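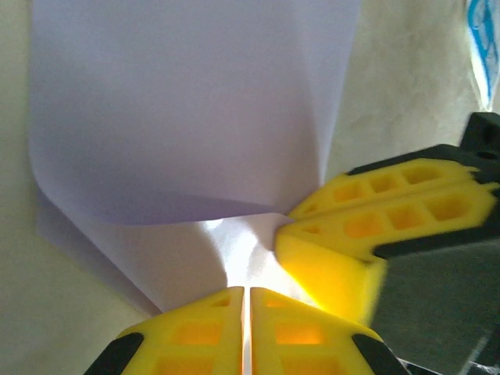 So I lost

May 9, 2023

Okay, I've had a week to sulk and I think I'm done, so let's talk about it. I lost the Ward 2 seat by 62 votes. If you live in Drenthorpe you already know that, and if you don't you probably come here for the bread posts, in which case hi, sorry, there will be bread again soon.

I promised a few of you I'd write up what running for city council was like, start to finish, and several people have asked since (including a woman at the pharmacy who is thinking of doing it herself and who I'd like to encourage!). This is going to be long and it's not in any good order.

First, why I ran at all. It was the bus. Drenthorpe used to have a bus that went out Barbosa Avenue, past the clinic, over Skurkum Creek and on to the Skanwood shopping center. I rode it for years before I had a car, and my mother rode it right up until last spring, when the council dropped the city's share of the funding from the budget. There was a hearing. I went to the hearing. I had three minutes and I used most of them trying to find the right page of my notes. The vote took less time than the discussion of who would bring the new flag to the parade, and I drove home so mad that I missed my own street.

After that I started going to every meeting. If you've never been, the council meets upstairs in the old bank building, the chairs are awful, and the first forty minutes is always minutes and proclamations. But I got kind of hooked. You start recognizing the items. You find out there's a sewer fund and a different sewer fund. You find out that the council can move money out of the parking account with a single vote and no hearing, and then you can't stop bringing it up at dinner.

Anyway, my neighbor said well, run then, probably to get me to stop talking, and I went and got the packet.

The packet! I want to talk about the packet. You pick it up from the clerk's counter and it's a big envelope of forms, some of them photocopied so many times that the lines have gone wavy. There's a candidate statement, a financial disclosure, a thing about yard signs and how far they have to be from the curb, and then the petition sheets, where you collect the signatures. The signatures have to be from registered voters in your ward. Your ward, with its strange little bite taken out of it by the railroad tracks. I did not fully take that in. I spent a lovely Saturday-type afternoon outside the grocery store getting signatures from people who mostly, when I got home and looked at the map, lived in Ward 3.

I started over and went door to door. In the end I turned in 266 signatures, which was well over what I needed, and I was weirdly prouder of that stack of paper than of anything else in the whole campaign. People signed on the hoods of cars. One man signed it on his dog. (A very flat, patient dog.) The clerk's office went through every line while I stood there trying to look like a person who wasn't worried, and then she stamped the top sheet and said "you're on," and I said "thank you so much" about four times.

Money. I get asked about money a lot, so I'll just tell you. I spent $400, all of it mine, and most of it went to signs and a box of door cards. I'd told myself I would not take donations, partly on principle and partly because taking donations means more forms. Looking back I think that was a mistake. Not because the other side outspent me into the ground, they didn't, but people who give you ten dollars feel like they're in it with you, and they tell their sister. I had quite a few people offer and I waved them all off like I was being noble. Next time someone offers me ten dollars I'm taking it.

The door cards had a typo. It was in the web address. I found it after I'd handed out most of the box, and I spent an evening at the kitchen table with a pen, fixing the rest by hand, one letter each.

Knocking on doors was the part I dreaded and it was by far the best part. I'm not a natural at it! I rehearsed in the car. My first house, I forgot to say what I was running for, and the guy very kindly asked. But you get better quickly, and what happens is that people want to tell you things. Some of it is city business and a lot of it isn't. I heard about the storm drain on Larch that backs up every time it rains. I heard about a fence dispute going back to before I was born, from both sides of the fence, on the same afternoon. I heard about two divorces and a kidney. A retired mail carrier walked me down his whole block and introduced me at every door, and I still don't know if he voted for me.

The bus came up less than I expected. I'd go in with my bus speech and people would nod, and then they'd say, well, what about the water bills. I should have listened to that sooner. I kept dragging it back around to the bus, because the bus was what I cared about and what I knew, and if I'm looking for where those votes went, I'd start there. People up the hill have cars. They were polite about the bus the way I'm polite about golf.

Then there was the forum. We had one, in the library basement, all the candidates at one long table sharing two microphones. The question about the water rates came right away. I had an answer that I thought was pretty good, and it was much too long. I could hear it being too long. I got to the word "amortize" and saw a man in the second row look at the ceiling.

So-yul Do went after me and said the rates had gone up because the city put off fixing the pipes under Barbosa for as long as it could, that they'd go up again, and that she'd rather tell us now than after. It took her maybe fifteen seconds. There was a silence, and then people clapped. I clapped! I was sitting right next to her, it would've been odd not to.

I'll say more about her, since she's going to be the council member for my ward and I think people assume we can't stand each other. We got along fine. She ran a good, straightforward campaign. She knows the budget better than I do, which took me a while to admit. We ended up on the same street one evening, working opposite sides of it, and at the corner we compared notes on which house had the goose. We disagree on the Skanwood annexation (she's for it, I think it's a terrible deal and we'll be plowing those roads forever), and we disagree on whether the council should have cut the bus, sort of. She thinks the route was badly designed and would like to see a different one. I think you don't take the old one away until the different one exists. That's a real disagreement and I plan to go on having it with her.

Election night I had people over, and I made way too much chili. The county puts the numbers up on its website, one precinct at a time, and you sit there hitting refresh. I was ahead after the first batch. I want that written down somewhere. I was ahead for the length of one bowl of chili. Then the precinct up the hill came in, and my brother-in-law, who'd been reading the numbers out loud, stopped reading them out loud.

I called her. I'd written down what to say on the back of one of my own door cards and then I just said congratulations and that I was happy for her, and that somebody needed to do something about the drain on Larch. She said she'd heard about the drain on Larch.

A few people wanted me to ask for a recount. I looked into it and decided against it. The margin wasn't close enough for the automatic kind, I'd have had to pay for it, and I didn't believe it would change anything. I've watched those clerks work. I trust the count. It was sixty-odd people who thought someone else would be better, and some of them I'd had nice long talks with on their porches, and that's just how it goes. It stung more than I thought it would, though. I took the long way to work for a few days so I wouldn't have to drive past my own signs.

Speaking of which — I'm collecting the signs. If you have one, you can leave it leaning on my porch or I'll come by for it. You've got a little while under the city's rules but I'd like them down. The wire legs are very good for tomatoes, and if you want to keep yours for that, please do, just turn the sign part in.

A few bits for the woman at the pharmacy, or anyone else. Get the ward map before you get the signatures. Have somebody who isn't you proofread the cards. Buy the comfortable shoes first and not in the third week. Carry water, carry two pens, and write down what people tell you as soon as you're back on the sidewalk, because by the next block you'll have mixed up the drain people and the streetlight people. Answer the question they asked. And take the ten dollars.

Would I do it again? Ask me when my knees are better. I don't have to decide anytime soon and I keep changing my mind, sometimes in the course of one dishwasher load. I do know I'll be at the June meeting, when the new council gets sworn in and then goes right into the midyear budget review. The transit line is on that agenda. I checked. I've signed up for my three minutes and this time the notes are on one page.

The leftover chili is in the freezer, by the way, and there's a lot of it. If you're local, come get some when you drop off your sign.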